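Card pull fault (Saltton sorting cell)

The card pull fault is a recurring failure in two-arm robot cells that take plastic cards out of clear sleeves and file them in colored bins. It was named at Saltton, where Teodoro Bermúdez logged it 105 times in 2250 attempts. The maker of the control software, Kaleck, called this an acceptable rate – a claim that rests on its own definition of a finished pull.

In the usual form, the fingers close on card and sleeve together. The motor load looks normal, so the software records a success.

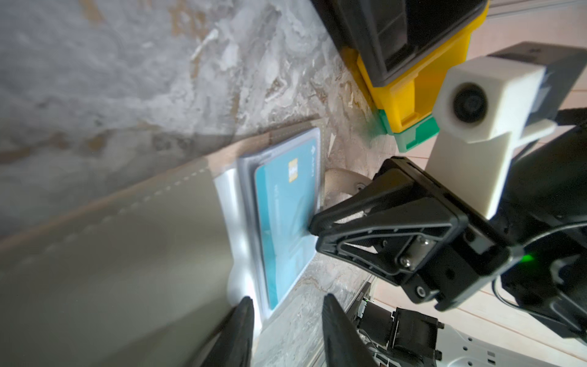
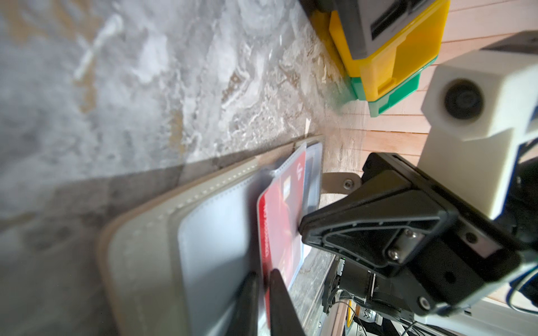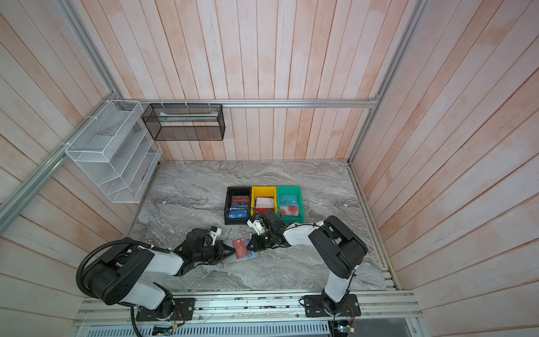
Cards and clear sleeves at the two-arm cell.

How does the software tell a card from a sleeve?
By grip width and motor load alone, and the two readings overlap too much to be trusted.

Kaleck released a patch in July that lowered the closing force. Þórarinn Oddsson, who reviewed the logs, found that it mostly swapped one error for another: fewer sleeves were dragged along, but more cards slipped. A later claim that the fault had been "resolved" was based on 7 runs, all with the same stiff sleeve.

The safety side is less well documented. After a false success the arm moves on to the bin at full speed, and at Saltton it struck the second arm three times. Filali, a rival supplier, says its own cells are free of the problem but has not published any logs.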